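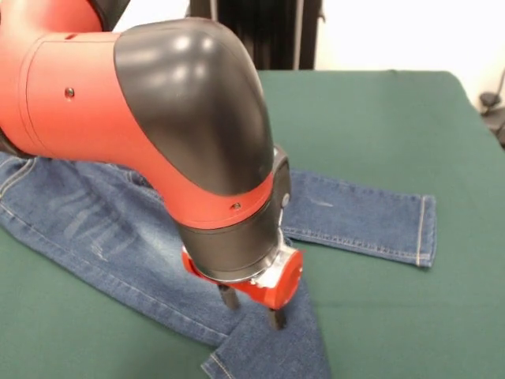 Where the trouser work has got to

Posted Nov 3, 2020 by Kaiwen Fu
3 comments | 5 shares

You asked for a report short enough to read over a sandwich. The Neven grant pays us to find out whether an arm can learn to fold clothes from people steering it by hand, and whether more steering is always better. So far the answers are "somewhat" and "no".

We moved from towels to jeans in June. Towels are polite. Jeans have two legs, a heavy end, thick seams and opinions. Everything we had learned about where to grip a flat square of cloth went in the bin within a week, along with a slide I was rather fond of. 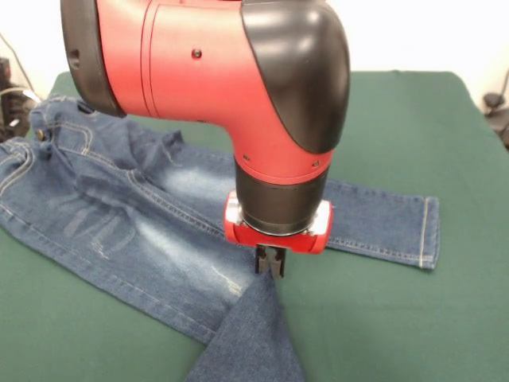
Fingers closed on a fold of denim, with one leg running off to the right.

Hongjun Wan and Ülle Petrauskas have now recorded 2,540 steered attempts. Cuiping Gu went through them and threw out the ones where the operator dithered, went back or changed plan halfway. Trained on what was left, the arm finished 100 of 158 test folds. Trained on the whole pile, dithering included, it finished nearly half. Hongjun, who did much of the dithering, has taken this well.

The result we didn't see coming concerns the first grip. If the fingers take a small pinch near the bend of the leg, the rest usually follows. If they take a big handful, the waist end comes along for the ride and the fold is lost before it starts.

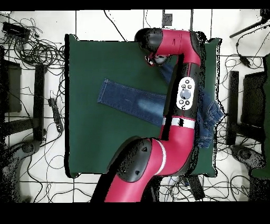
Cuiping's fix is dull and effective: the program scores the pinch before it lifts, and if the score is poor it lets go and tries again. It adds a few seconds a fold, which the Kazmi people will grumble about when they see the timings.

What still goes wrong is the second leg. The arm treats it as a fresh pair of trousers and tries to start over. Mingxuan Zou thinks it needs a longer memory of what it has just done. Ülle thinks it needs better examples. I have told them both they are right and given them 16 days to prove it.
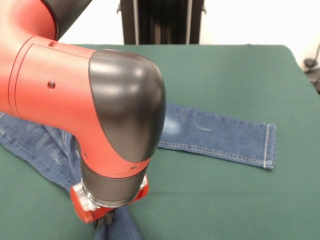 On money, we are under budget, mainly through failing to hire anyone. The post shared with Wirkholm is still open. We'd like to move that underspend to computing time and need your yes in writing. The Cumitz data agreement is signed.

Next report will cover the second leg, and shirts if we are feeling brave.

Last updated by M. Zou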